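Sorting the household bins at Rosside: a short thread from the Dralside Residents' Office
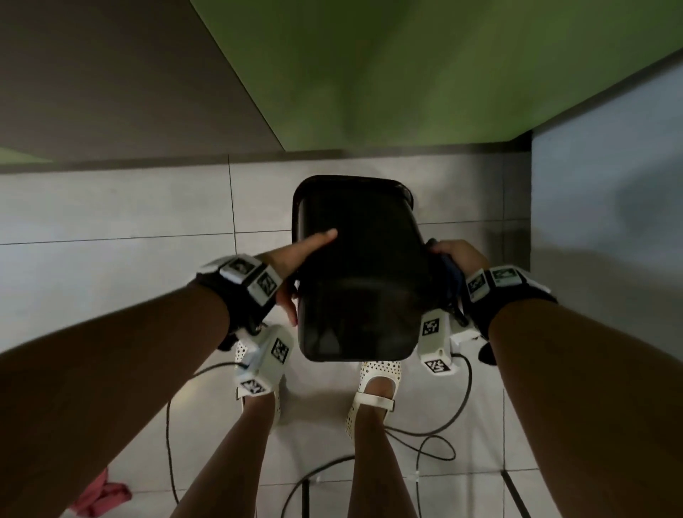 Dong-hyun Cheon

1/ Residents of Rosside have asked how storage bins should be emptied and checked before the January collection. The guidance in this thread applies to every apartment in the building, including those on short leases.

2/ A plain black plastic bin of the rectangular kind is suitable. It should be held with one hand at each side of the rim, low to the floor, and tilted until the inside can be checked. Small items of clothing tend to stay in the corners.

3/ Fabric should be taken out before the bin is stacked. A dark blue piece, such as the one held against the side of this bin, is easily missed inside a black container. Please check by hand as well as by eye.

4/ Clothing and household linens go in the textile cage on the ground floor. Items may be folded or left as they are. Shoes, pillows and rugs are not accepted in the cage and should be booked through the office under code 2284.

5/ Bins that remain in use should be wiped with a damp cloth and left to dry upside down. Residents are asked not to rinse them in the shared laundry sink – the drain there was repaired in the fall and does not handle grit well.

6/ Bins that are no longer wanted may be left in the storage room, empty and with the rim facing up. Please write the apartment number on a strip of paper tape. Cracked bins go to the recycling point behind the Drirkine entrance.

7/ Each apartment may leave up to three bins. Larger quantities need a reservation, which can be made at the front desk or by calling extension 1772.

8/ The storage room is open on Tuesday from 9 a.m. until 6 p.m. The elevator on the east side will be reserved for residents carrying bins during the first hour.

9/ A question was received about lids. Lids should be stacked separately on the lower shelf. They do not need to be matched to their bins.

10/ Apartment 28 has reported a set of gray towels left in the storage room last month. They are being held at the front desk and may be claimed during office hours.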